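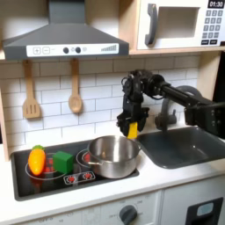
Grasp pose from a depth camera goes wrong near shiny things, help please
Posted by Ailsa MacRitchie, 05/02/2024

I've been fighting my perception node for a fortnight and I've run out of ideas, so I'm hoping one of you lot has been through this already. The job is simple enough on paper: find a toy, pick it up, let go of it over the pot. Finding things on the black cooktop is mostly fine. The carrot and the green block come out as nice tidy clusters, and so does the yellow one as long as it's out in the open. Where it all falls over is the pot. It's silver and very shiny inside, with bright vertical bands, and the depth I get back from in there is rubbish. The planner then takes the rim height from that same cloud, so the drop pose jumps about from one cycle to the next. I've had the gripper stop with the yellow piece hanging just over the back right of the rim when I'd asked for the middle of the opening.

Things I've tried so far: a median filter over several depth images, cropping the cloud to a box above the counter, and turning the lamp down. The median helped a bit. The crop did nothing that I could see. I'm running the Clititetti planner with its default settings, and my whole perceive-and-plan step takes 570 ms, so I don't want anything that doubles it. Should I be fitting a circle to the rim, or is there some cleverer way of dealing with reflections? Also, does the collision map need the pot in it at all while I'm holding something over it? At the moment it's in, and now and then I get "start state in collision" and everything just sits there.

Fitzgerald Kapoor

Had this exact misery at Lendstead with a steel mixing bowl, so you have my sympathy! Stop trying to get good depth out of the inside of the pot. You don't need it. Mask it out completely and work from the rim in the colour picture, where the edge is nice and strong, then fit an ellipse to that. You know where the counter is, and you can measure the pot with a ruler, so the height of the rim is a number you type in once and never think about again. Project the ellipse on to that plane and its centre is your drop point.

Two things caught me out. The handles pull the fit sideways if you let their edge points in, so use RANSAC and be strict with the inlier distance (and yours has a handle on each side, so it'll probably wobble both ways). And don't refit on every frame. I fit once before the arm moves, while nothing is in the way, and keep that answer until the drop is finished. If you fit again with the forearm over the counter you'll be chasing the arm's own shadow. Mine went from wandering all over the place to 482 good drops out of 500, and most of the leftovers were the gripper letting go late — a different bug and entirely my own fault.

On the collision map, yes, keep the pot in. But put it in as a hollow shape, a ring of thin boxes and a flat one for the bottom. If you've added it as a solid cylinder from the point cloud with a bit of padding on top, then anything held low over the rim is already inside the padding, and there's your start state error.

Åsmund Solheim

just spray it with matt paint, works fine

Elsa Boström

Paint does work, Åsmund, but then you've got a system that only knows painted pots :)

I agree with nearly all of what Fitzgerald says. I'd add that you should check what your planner thinks you're holding. When you close the gripper, do you attach the block to the wrist link as an object? If you don't, the block stays in the collision map where it used to be, or worse, the next cloud update picks it up as a floating obstacle right between the fingers. I lost most of a week to that one on the Løken project. It looked for all the world like a reflection problem and I blamed the camera the entire time. Attach on close, detach on open, and leave anything attached out of the cloud before it goes into the map. Our self-filter had padding of 26 mm, which sounded generous until we held something tilted and a corner poked out past it.

For the drop itself, have a look at whether you need an exact orientation at all. With a round pot you can leave rotation about the vertical axis free and give the planner a whole family of goals. It finds a path far more often, and it can pick one that keeps the elbow away from whatever you've got hanging at the back (those wooden utensils would worry me more than the pot). We sample the yaw at 100 values, throw out the ones with no IK solution, and hand over the rest. It added very little to our cycle, though I can't promise the same for yours.

Ailsa MacRitchie

Oh, it was a solid cylinder. Of course it was. I'd written it myself last February and completely forgotten. I've swapped it for the ring of boxes and the start state error hasn't come back this afternoon. I wasn't attaching the block either, so thank you Elsa, that's next. The ellipse fit will have to wait till I've found a ruler.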